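Soltari Bench Cell: Safety and Good Practice
Product page, accessories and guidance

The Soltari bench cell is an open table for one collaborative arm. It is sold to labs, training rooms and small packing operations that handle light items such as sachets, masks and pouched supplies. This page covers what is in the package, which rules apply to it, and what we ask customers to do before the arm moves for the first time. For arm specifications, see the data sheet supplied with your arm.

What is in the package

Table of aluminum slotted profile with leveling feet
Two upright posts and a side rail for mounting accessories
Curtain and curtain rail
Emergency stop in a yellow housing, with cable
Set of open-front sorting bins, blue
Printed cell folder with risk assessment form, layout sheet and sign-off sheet

The arm, gripper and wrist camera are not included. The base plate is drilled to order. Send us the bolt pattern with your purchase order, or ask for a blank plate and drill it yourself.

Rules that apply

Whoever puts the arm, the gripper and the table together is the integrator. In many small sites that is the customer. The integrator is responsible for the risk assessment of the finished cell. A collaborative arm does not remove this duty, and neither does buying the table from us.

The standards most customers will need are ISO 10218-1 and ISO 10218-2 for industrial robots and robot systems, ISO 12100 for risk assessment in general, and ISO 13850 for the emergency stop function. Sites in the United States should also look at ANSI/A3 R15.06. We do not supply copies of these. The form in the cell folder helps you record your findings, and it does not certify anything.

The assessment covers the task as well as the machine. A soft sachet and a sharp instrument are different tasks, even with the same arm, the same gripper and the same program. If the item changes, open the form again.

Setting up the work surface

Slotted profile is strong and easy to bolt to, but small flat items slip into the grooves. Cover the part of the table where items are handled. Corrugated cardboard is fine for trial work. Use one flat sheet, keep it clear of the base, and replace it when the edges lift. For permanent use we recommend the Rilham mat, which clips into the slots.

If you need more width for bins, a board can be added along one side. Fix it to the table from below. A board that is only resting there will move when somebody leans on it.

Place the bins in one row and push them together. Mark their position on the sheet or the board so that they go back to the same spot after cleaning. Keep one kind of item per bin.

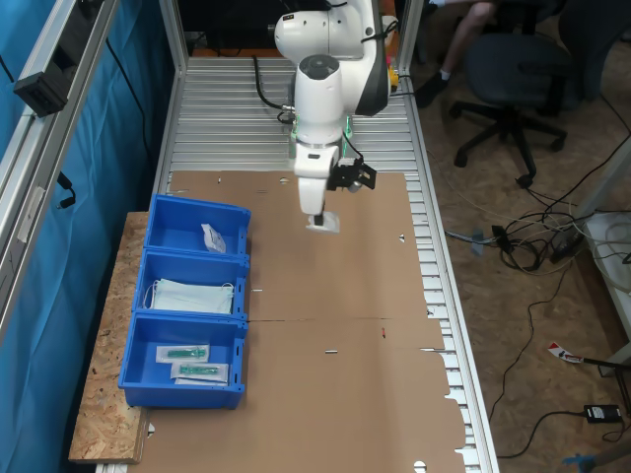
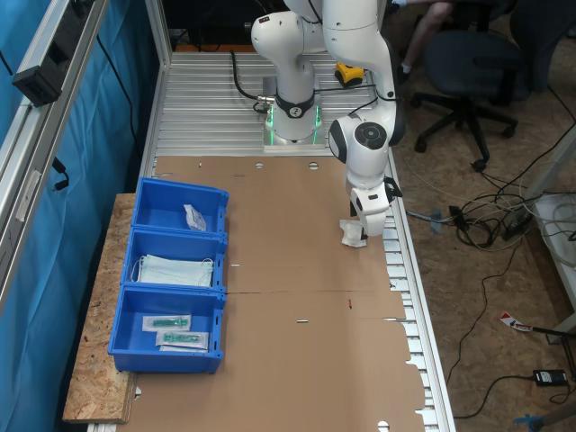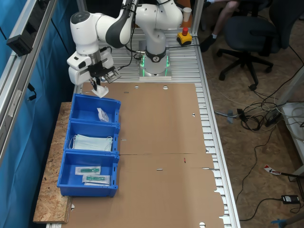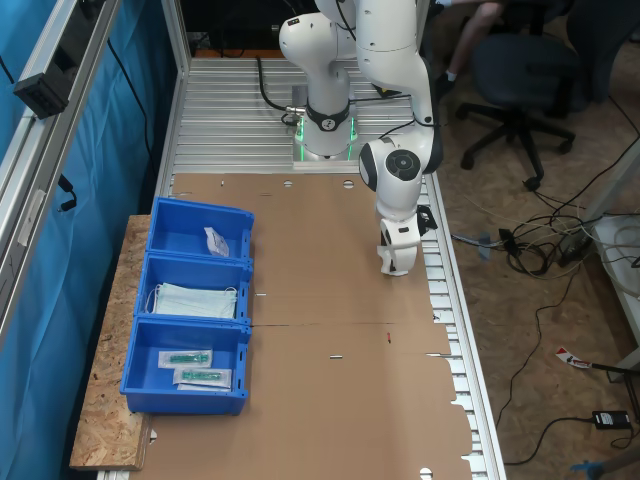 Sorting work with three bins: sachet, face masks and pouched items. The yellow emergency stop housing with its red knob is clearest in the third picture.

Emergency stop

Mount the stop where the operator can reach it without leaning across the arm's path. If the operator works from a chair, test the reach from the chair. If more than one person works at the table, each of them needs a stop within reach. A second unit can be ordered and wired in series.

Press the stop at the start of each shift, with the arm moving at reduced speed. Confirm that the arm halts and that it stays halted when the knob is released. A separate reset must be needed before it moves again. Write the result on the sign-off sheet.

Keep drinks off the table.

Speed and clearance

For first runs of a new program, set the arm to 200 mm per second or less. Most customers stay at 400 mm per second for routine sorting of light items, but the right figure for your cell comes from your own assessment and from the arm maker's manual. Do not copy a value from another site.

Check the whole path of the arm, including the elbow. On a table this size the elbow often swings wider than the gripper, and people tend to watch only the fingers. Run the program once with no items and look for places where a hand could be trapped between the arm and a post, or between the gripper and the rim of a bin.

Cables on the arm should have enough slack for the full range of motion and no more. Clip them at each link. A loop that is harmless in one pose can catch on a bin or a post in another.

Floor and cables

Route floor cables along the back of the cell or under a cable cover. Keep the side where people sit or walk clear. Power strips and adapters should be raised off the floor on the Oltimmont tray, which hooks onto the lower rail. Label both ends of every cable that leaves the table.

Office chairs with casters are allowed at the bench cell if your assessment covers them. Mark a parking line on the floor. Closed shoes are required for anyone inside the line.

Curtain

The curtain gives a plain background for camera work and cuts glare. It is not a guard. Do not count it as a barrier in your assessment, and do not hang it where it hides a person from the operator.

Medical items

Customers often train with packaged medical supplies. Items that have been handled by a gripper in a training cell must not go back into clinical stock, even if the pouch looks intact. Mark the bins FOR TRAINING ONLY and dispose of the contents under your site rules. Needles should be left out of trial work unless the assessment names them.

Training and sign-off

At least 2 people at each site should be trained to run the cell, and one of them should be present whenever the arm is powered. Training takes half a day on site or can be booked at our workshop. Gintarė Rätsep runs the sessions and can adapt them to your items. The next open session at the workshop is in June.

Sign-off sheets should be kept for 5 years. If you change the gripper, move the base or add a board, start a new sheet.

Options

Rilham mat, full table or half table
Oltimmont tray for power strips and adapters
Second emergency stop with cable
Fröhlich bin clips, to lock a row of bins together
Extra cell folder

Common questions from buyers

Can the arm run with nobody in the room?
The bench cell is not designed for unattended running. It has no fence and no door switch. Ask us about the enclosed version.

Do I need a new assessment if I only change the bins?
Yes if the height or position changes, since the gripper path will change with it. A like-for-like swap can be noted on the existing form.

Can you do the assessment for us?
Ostap Maksymiv can visit and work through it with your team. Your company still signs it.

Contact

Sales and drilling patterns: Mared Mostyn
Safety questions and site visits: Ostap Maksymiv
Training: Gintarė Rätsep

Page last reviewed January 31, 2026, by Corina Moser. Earlier printed versions of the cell folder remain valid except for the sign-off sheet, which has a new line for the reset test.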